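Reading time: 3 minutes

Farzana Mollah had three controllers on her bench when we spoke in August, and she was ready to send two of them back. She runs testing at Ondirov, a small outfit that builds sidewalk and road carts for moving parcels and tools around a suburb. For most of the winter her job has been to work out which camera and which controller should go into the next one.

"People ask about the arm first, or the battery," she says. "The camera and the box that reads it are where we lose our time."

The shortlist came down to two cameras, one from Semedar and one from Zeltel. Both were run with the same controller to begin with, a unit the team calls Roy after the label on its first circuit board. Then the controllers were swapped and the cameras left alone. Mollah is firm on that point. An earlier round changed both at once, and she threw the results out.

Bienvenido Bautista did most of the driving. He would take the cart out at 6 in the morning, do a loop of the streets behind the workshop, come back, change one part and do it again. The team logged 100 loops this way and kept 20 of them for close review.

"The loops are dull," Bautista says. "You want them dull. If a loop is exciting you can't compare it with the one before."

The cameras sit very low, which was a choice made before Mollah joined. A low camera gets a good look at curbs and gutters, the things most likely to stop a small wheel. The cost is that the road close in goes past very quickly. 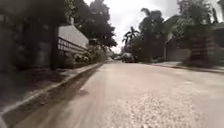
Street view from low down: the near road streaks, while the palm and the trees stay recognizable.

Mollah uses pictures like this one when she explains the problem to new staff. The patch of speckled surface near the middle is the part she cares about. Worn gravel and smooth paving call for different speeds, and the controller has to tell them apart with blur over everything close by.

"Look at the curb on the left," she says. "You and I know where the edge is. The software has to find it in a smear."

Flat, grey daylight makes it harder, in her view, as there are no strong shadows to mark a change in height. The Zeltel camera can be set to a shorter exposure and gave her cleaner edges. It also gave her darker pictures under trees. The Semedar was steadier from one loop to the next, and Bautista preferred it for that reason.

Kamrul Kodikara, who wrote the code that scores the loops, didn't side with either of them. He went through 3785 stills from the review set and marked the curb line by hand on each. It took him most of a month.

"I wouldn't do it again," he says, "but now we have something to check against."

His scores put the two cameras close together on plain road. On rough patches the Zeltel was ahead, as long as the controller could keep up. Roy could. The second controller fell behind whenever the cart turned, and the third ran too warm in its case – a fault that might be fixed with a bigger vent, though Mollah doesn't plan to try.

For now the team is keeping Roy and the Zeltel camera, and raising the mount by a hand's width. Bautista will start the loops over with the new height.

Mollah still has the Semedar in a drawer. "I'll want it back when the mount goes up," she says. "The blur will be different, and I'd sooner run both again than guess."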